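Bukwood Washed Cotton Sheet Set

We love these sheets! The cotton is washed before it's sewn, so they feel broken-in from the first night, and the weave is a 200 thread count (crisp, cool, never slippery). 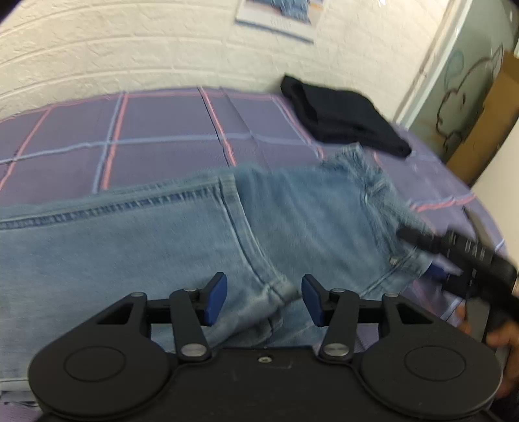

The fitted sheet has deep corners and elastic all the way around, so it stays put on a thick mattress, even with kids bouncing on it. Plaids and solids mix nicely too!

Wash warm, tumble dry low. Takes roughly 20 minutes on the line in August.

Item 439. Ships in 6 days.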